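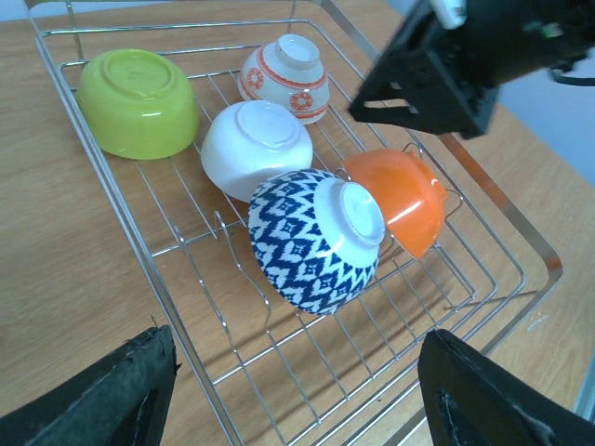
When does a learner's withdrawal from an online course take effect?
It takes effect on the date the provider receives a written notice through the channel named in the agreement. The last date on which the learner opened the course material has no bearing on it unless the agreement says so.

Figure 3. Bowls upside down in a stainless steel wire dish rack.

4.2 Withdrawal dates and deferral requests

The rule stated at the head of this section is the one used by all of the providers in our sample, but the agreements differ in how they word it. Ashby and Claltum place the rule in the withdrawal clause itself. Pludon splits it between a definitions clause and a schedule of fees, so that a learner has to read both to work out whether a refund is due. Sakex, which hosts the courses and supplies the registration form, adds its own account terms on top of the provider's agreement. Those terms let a learner close an account at any time and are silent on what closing it does to a course registration.

We examined 2117 registrations made through the Sakex form. A registration was included if the learner had accepted the agreement, paid at least part of the fee, and been given access to the first unit. Free trial access was left out, as were registrations paid for by an employer under a group contract. In the remaining set, 231 registrations ended before the final unit and had some written exchange between the learner and the provider on file. These form the basis of the analysis below. Registrations that lapsed without any message are treated separately in Section 4.4.

Each exchange was coded for the date the learner gave, the date the provider recorded, and the clause cited by either side. Where more than one message was sent, the earliest message that expressed a wish to stop was taken as the learner's date. A request for technical help was not coded as a wish to stop, even where the learner mentioned being behind. Coding was done from the text of the messages alone; course activity logs were matched only after the codes had been fixed.

The most common source of disagreement was the channel of notice. Learners wrote to the course tutor, replied to an automated reminder, or posted in the course forum. The Ashby agreement accepts notice only through the support form. Claltum accepts the form or a message to its registration office. Under both agreements, a message to a tutor does not count, and neither agreement places a duty on the tutor to pass it on. In practice tutors often did so, and the provider then recorded the date on which the forwarded message arrived. The delay mattered most where the original message had been sent close to the end of the refund period.

A second source of disagreement was the overlap between deferral and withdrawal. All three course agreements permit a learner to move to a later session once. Pludon treats a deferral request as a waiver of the refund period, which is not restarted when the later session opens. Ashby suspends the period and resumes it on the new start date. Claltum does not address the point, and its staff applied both readings. Learners who deferred and later withdrew cited the general refund clause in most cases and did not mention the deferral clause at all.

Length alone does not account for this pattern. The Claltum withdrawal and deferral clauses together run to 700 words, the longest of the set, yet disputes under the Pludon agreement more often turned on a term the learner had not found. The position of the term appears to matter more. On the Sakex form, the agreement opens in a scrolling box with the fee schedule folded shut at the bottom, and the acceptance button can be used while the schedule is still closed.

Two limits apply to these results. Messages sent to a tutor's own address are absent from the file unless they were forwarded, so the number of misdirected notices is likely understated. The Sakex form was also revised in October, when the fee schedule was moved, and we did not separate registrations made before and after that change. The wording of the course agreements stayed the same throughout.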